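3.2 Materials and layout

The sorting task used foam boards of the kind sold for early-years classrooms. Each board is square and has three openings of different outline: round, square, and cross-shaped. The green board was used in every condition reported in this section. It was laid flat on a pale tabletop with no backing sheet, so that the table surface served as the ground color inside each opening.

Foam was preferred to wood on two counts. It makes little noise when a block is set down, and its edges give slightly under load, which reduces the tendency of a block to jam at a corner. The drawback is wear. Openings widen with handling, and a widened opening will accept blocks that should be refused. Boards were therefore checked against a card template after every 100 placements and withdrawn if any opening had spread beyond the template line. Of the 19 boards bought from Zendden in July, six were withdrawn before the end of the study.
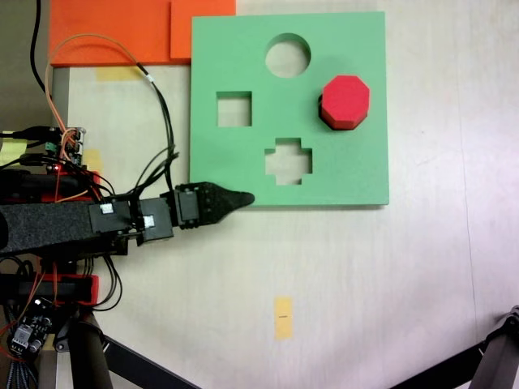

Figure 4. Sorting board with the red octagonal block on its upper surface.

The octagonal block was included as an ambiguous item. Its outline lies between a circle and a square, and no opening on the board shares it. Following Prins and Wuyts, we treat such a block as a test of outline matching in the absence of an exact counterpart. A block left on the upper surface of the board was scored as "resting" and kept separate from a block placed on the table, which was scored as "returned." Earlier work combined the two outcomes, and we consider this a likely source of the disagreement between the Zamau and Plillen data sets.

Block color was not varied within a condition. A red block on a green board gives strong hue contrast, but the two surfaces may be close in lightness under some lamps. Where shadow falls beside a block, its lower edge can be hard to separate from the shadow itself. For this reason scoring relied on the outline of the flat top face, and the shaded sides were disregarded. Annelies Prins scored all trials, and a second rater scored a subset of 100. Disagreements were confined to blocks lying partly over an opening and were resolved by discussion.

Board orientation was held constant within a session and changed between sessions in quarter turns. The square and round openings look the same after a quarter turn, as does a cross with equal arms, so orientation affected only the relative positions of the openings. Its effect on the resting score is taken up in Section 4.1.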